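Thursday, October 15, 2026
Kitchen bench, gripper comparison, continued from the March notes

Purpose: decide whether the Skovine two-finger stays on the arm for the cable work or whether we go back to the Cavley. Zhiqiang wants an answer before he orders spare fingertips. I ran the Skovine all morning, Jinfeng ran the Cavley after lunch with the same controller settings. Only the tool offset and payload entry were changed between the two.

Setup. Cutting board stays in the middle of the counter, cables on top in a loose tangle, re-dropped by hand before each attempt. Success means one cable is lifted clear of the rest and held for the full dwell. Two cables in the jaws is a fail, even if the second one falls off on the way up. Ehsan disagrees with this rule but it was the rule in March and I want the numbers to line up.

Controller: Skuvham box, firmware unchanged. Approach speed limited to 280 mm/s in free space, slower in the last stretch above the board. Force threshold left at 6 N. Yufang had it lower for the fruit and that setting is saved under its own profile, please do not overwrite it.

The Skovine closes more evenly than the Cavley. Finger travel on the log is smooth right down to contact, no step at the end. Its weak point is width at the base of the fingers. When the tool comes in tilted, the housing reaches the board before the tips do, and the arm stops on force with the jaws still open. Limiting tilt in the planner removes most of these stops but also rules out the approaches that work best on a cable lying in a loop.

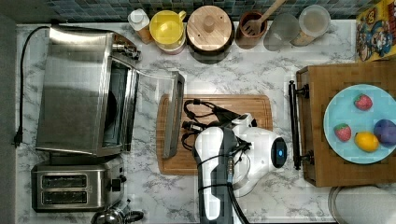 The Cavley has the opposite trouble. Narrow enough to get in at nearly any angle, but the pads are hard and a thin cable rolls out as the jaws close. Jinfeng tried the softer pads from the Tang kit. Better hold, but they catch on the connectors and drag the whole bundle sideways. On two attempts the bundle ended up past the groove of the board and she had to reset.

Reach. With the open oven door as a keep-out volume, the planner refuses any path to the left third of the board that swings the elbow low. It takes the long way over the top instead. Cycle time from the controller log, same start pose and same target point near the left edge:

direct path, door volume off (simulation only): 1498 ms
long path, door volume on: 2968 ms

Both are for the Skovine. The Cavley is shorter and should come out a little better on the long path, but we have not logged it. The door volume is padded more than it needs to be. Zihan Fu measured the door for the original model and says the padding was added on all sides by default. Trim it on the counter side first and recheck before touching the rest.

Camera. No change to the mount. Depth on the black cables is poor with either gripper fitted, with holes in the point cloud wherever two cables cross. Segmenting on color and taking height from the board plane gave steadier grasp points than using depth directly. It fails when a loop stands up off the board, since the height is then wrong and the tips close above or beside the cable. Not solved today.

Wrist cabling: the straps on the arm need to be redone with more slack at the last joint. At the far end of rotation the thick cable pulls tight and I think it shows up as a small offset in the force reading. Re-zeroing at the start pose hides it but does not fix it.

Where this leaves the choice: I lean toward the Skovine with slimmer fingers. Jinfeng leans toward the Cavley with the Tang pads cut down so the edges do not catch. Neither has been tried. Zhiqiang, please hold the fingertip order.

To do
- Ehsan: trim door volume, counter side only, rerun the left edge target
- Jinfeng: cut down one pair of Tang pads, keep one pair as supplied
- me: slack in the wrist cable, then force reading through the full rotation with no tool
- Yufang: confirm the fruit profile still loads after the payload change
- log the Cavley on the long path

Raw logs are in the shared folder under today's date, one subfolder per gripper. The first Skovine run has the wrong payload entered and should be skipped.

Kitchen bench notebook | Questions: ask Zihan Fu | Internal use | Back to top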